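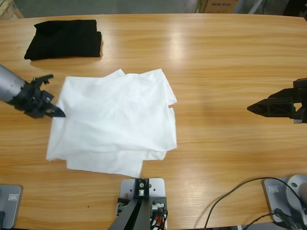

Two arms, one shirt: the folding table at Grevance, where a folded black garment sits beside a white one still to be done.

When Grevance began pricing a folding station for its linen and uniform business, the quote for the arms was the easy part. It ran to one page. The rest of the budget took from August until spring.

Shufen Lü, who runs purchasing, had split the request into two lines, hardware and everything else. Hardware covered a pair of arms, their grippers and the mounting plates. Everything else began at $3000 and kept growing. It had to pay for a table heavy enough to bolt into, cable runs, spare fingers and the hours of a technician from Virness, the integrator.

"I would put the table first next time," Lü says. "We ordered it last and it held up the whole job."

Cloth is hard on a plan like this. A carton has the same shape each time it arrives. A shirt does not, and the time needed to fold one depends a good deal on how it lands. 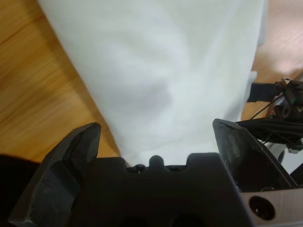
Grippers wear, too. Lü now carries a separate line for finger sets and budgets $1000 a year for them. Virness had suggested leaving that cost inside the service contract, but she wanted to see it on its own when renewal came up.

She also asked both bidders to quote on the same batch, 100 garments of mixed sizes, with a person's time counted whenever someone had to step in. Pan, the other bidder, came in lower on equipment and higher on support. Over 2 years the totals were close enough that delivery dates settled it.

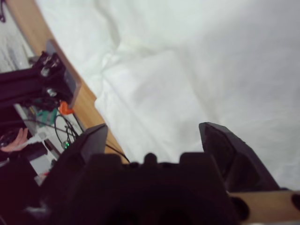
BRAVSTEAD, 5/31/24

The station is still on a trial budget. Grevance has not moved anyone off hand folding and has no plan to until the next review. Lü has asked for a second table in the coming year's request, with no arms attached to it yet. Floor space is tight, and the electrical work costs less if both spots are wired together.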